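Stindard Baton under-sink water filter

Home > Kitchen > Water filters > Under-sink

£103.00 including VAT
In stock. Order by noon for same-day dispatch, Monday to Friday.

The Baton is a single-cartridge filter that fits inside the sink cabinet and filters the cold supply to your existing kitchen tap. There is no second tap to fit and no hole to drill in the sink or worktop. It reduces chlorine taste and smell, and catches rust, sand and other fine sediment. It does not soften water, so if you live in a hard water area you will still get scale in the kettle.

The filter head is fixed to the side or back of the cabinet with a bracket. The cartridge hangs below it and comes off with a quarter turn. A valve in the head closes as the cartridge is removed, so you do not have to turn off the water at the stopcock to change it. Expect a few drips all the same and put a cloth down.

Which taps it works with

The Baton works with most mains-fed kitchen mixer taps, with one lever or two handles. The shape of the spout makes no difference. If your tap has separate flexible tails for hot and cold, the filter goes between the cold isolating valve and the cold tail. If your tap has rigid copper tails you will need a pair of adaptors, sold separately.

It is not suitable for boiling water taps, which usually need a filter of their own type, or for taps fed from a tank in the loft. If you are not sure how your kitchen is fed, check before ordering. In most houses the cold tap in the kitchen comes straight from the main, but some older flats are different.
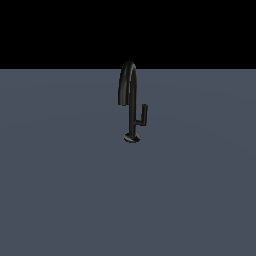 What is in the box

Filter head with wall bracket
One Fikre carbon block cartridge
Two flexible hoses with washers
Four screws for the bracket
Date labels
Printed fitting guide

You will need a cross-head screwdriver, an adjustable spanner, a pencil and a bucket. Wall plugs are not supplied. If your cabinet has a thin back panel, fix the bracket to the side instead, or screw a piece of timber to the wall behind and fix it to that.

Specification

Height with cartridge fitted: see the drawing in the fitting guide
Width of head: 103 mm
Clearance needed below cartridge: 58 mm
Maximum flow: 11 litres a minute
Water: cold mains supply only
Head and bracket: white plastic
Cartridge: Fikre carbon block
Guarantee: 2 years on the head, bracket and hoses

The clearance figure is the one people get wrong. The cartridge has to drop straight down before it comes free of the head, and a waste pipe or a shelf underneath will stop it. Offer the unit up with the cartridge fitted before you mark the screw holes, then take the cartridge off and put it back on again in that position. If you can do it comfortably with one hand, the position is fine.

Fitting

Most people with some DIY experience can fit the Baton in under an hour. Clear the cabinet, turn off the isolating valve on the cold supply and open the tap to let the pressure go. Undo the cold tail with the bucket underneath. Fix the bracket, clip in the head, then connect the hoses. The inlet is marked with an arrow pointing into the head.
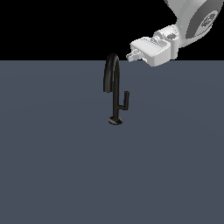
Hand-tighten each nut first and finish with a quarter turn of the spanner. Over-tightening splits the washers and is the usual cause of a slow leak. Do not use jointing compound or tape on the washered ends.

With everything connected, open the isolating valve slowly and check each joint with a dry piece of kitchen paper. Run the cold tap for five minutes. The first water through a new cartridge is often grey with fine carbon dust, and may spit a little as the air comes out. It should run clear before you drink it. Check the joints again that evening and once more the next day.

If your isolating valve is old and will not close fully, replace it before you start. We sell these in the plumbing section, with or without a handle.

Changing the cartridge

Replace the cartridge every six months, or sooner if the flow drops. Write the date on one of the labels and stick it to the head where you can see it with the cabinet door open. If the house has been empty for more than a fortnight, run the cold tap for a couple of minutes before using the water for drinking.

Used cartridges go in general household waste. They cannot be rinsed out and used again. Only Fikre cartridges with the blue collar fit this head. The older grey-collar type looks very similar but the lugs are spaced differently and it will not lock in.

Low flow after fitting

If the flow is noticeably weaker than before, check that the isolating valve is fully open and that neither hose is kinked behind the bin or the waste pipe. Then look at the tap itself. Disturbing old pipework often sends bits of scale and rust upwards, and they collect in the small mesh at the end of the spout. 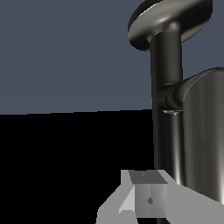
On most taps the mesh unscrews by hand or with a coin key. Soak it in white vinegar for an hour, brush it with an old toothbrush and rinse it before refitting. If the flow is still poor with the mesh out, remove the cartridge, refit it and make sure it has turned all the way to the stop. A cartridge that is not fully home will hold the valve in the head partly closed.

Delivery and returns

Standard delivery is free on this item to mainland addresses. Orders can also be collected from the trade counter at Sendcombe. Bring your order number. The counter closes for lunch on Saturdays.

Unused filters can be returned in their original box. We cannot take back a cartridge once the foil seal has been opened, unless it is faulty. Orders placed in December have an extended return period, which is shown on the delivery note.

Goes with this product

Fikre carbon block cartridge, blue collar
Rigid tail adaptors, pair
Isolating valve with handle
Spare hose washers, mixed bag
Leak tray for sink cabinets

Page updated Thu 26 March. The hose length has changed on current stock, and the fitting guide in the box shows the new routing.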